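Setting out a shared floor for hand-held gripper work
Zurkemham practice note, revised July 21, 2020

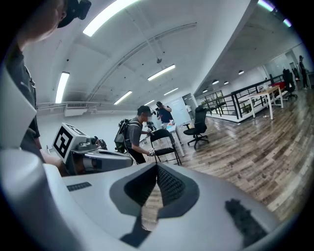

A hand-held gripper puts the operator inside the working envelope, so the usual rule of fencing the machine and standing outside it is of little use. Separation has to come from how the floor is laid out and how people move on it. This note covers rooms where two or more operators work at the same time with other staff present. Furniture counts as part of the layout. A folding chair, a table on thin legs and a swivel chair on a five-spoke base are each treated differently below, and a railing beside a raised platform is treated as a fixed edge. The note does not cover powered arms on a bench, which stay under the Erberg cell procedure.

Before you start

You will need floor tape in two colours, a tape measure, the current session sheet and a printed copy of the marker register. Allow enough time to walk the floor once with the lights at working level. Do not lay tape from a drawing alone.

Step 1. Mark the operator zones

Give each operator a zone with a clear radius of 1100 mm, measured from the centre of the standing position. The radius assumes an adult with one arm extended and a gripper in hand. If the operator will lean over or reach across furniture, measure from the furthest point the feet will reach and include the furniture in the zone.

Zones may touch but must not overlap. Where the task calls for two operators at one object, mark a single joint zone and name one of the two as lead on the session sheet. The lead calls start and stop.

Step 2. Set the walkways

Leave a walkway at least 1000 mm wide from every zone to an exit. Keep it on one level. Where the room has a raised platform or a step, the walkway stops at the edge and a second one begins on the other side; mark both ends. Nobody stands at a railing to watch while a gripper is live on the lower side, unless the nearest zone boundary is clear of it.

Polished floors throw back reflections from overhead lights and these can hide tape. Use matte tape, and check it from standing height at both ends of the walkway.

Step 3. Sort the furniture

Place every loose item in one of three classes and write the class on the session sheet.

Class A, task object. The item is to be gripped, moved or leaned over. It stays inside one zone for the whole session. Folding chairs in this class are opened fully and checked for play in the hinge before use.

Class B, support. Tables and stands that hold small items for the task. They sit on a zone boundary with the long side facing the operator. Nothing is stored under them.

Class C, not in use. Everything else. Castored chairs in this class go against a wall or behind a railing. A castored chair may be used as a Class A item only if rolling it is the task.

Step 4. Check the fiducial markers

Markers are subject to the following:

Each marker carries an ID from the register, and no ID appears twice in a room.
Marker faces are flat, clean and free of gloss. Replace any face with a lifted corner.
Markers on a gripper are fixed to a rigid part of the body. Tape alone is not a fixing.
Markers worn at the wrist are fastened so that they do not rotate when the hand turns over.
A spare set is kept outside the zones.

If a marker is replaced during a session, stop, enter the new ID and repeat the tracking check. Do not carry over the earlier calibration.

Step 5. Check the operator

Backpack straps are done up and loose ends tucked in. Cables run behind the shoulder and never across the gripping hand. Caps are allowed, provided the brim does not block the operator's view of the gripper tip at full reach. Closed shoes are required for everyone on the floor, including observers.

An operator wearing a pack has a larger turning circle than one without. Have each operator make one full turn in the zone, gripper held at chest height, before the session opens.

Step 6. Place camera staff and observers

A person looking through a viewfinder has poor side vision and is treated as working. Give that person a marked standing area outside all operator zones. If the shot requires movement, the path is agreed first and a second person calls it. Other observers remain in the walkway or beyond it.

Step 7. Open and close the session

The lead reads the zones aloud, confirms that the walkways are clear and calls the start. Anyone may call a stop. On a stop, grippers are lowered and held still until the lead responds.

At close, grippers go back to the rack before any furniture is moved. Record changes to the layout on Form 352 and file it with the session sheet. Forms from the Pletent site use the older zone letters, and these are converted using the table in Chang clause 83.

Review

The layout is rechecked whenever a fixed item is moved, a new gripper body is introduced or the number of operators changes. Otherwise it is reviewed each June.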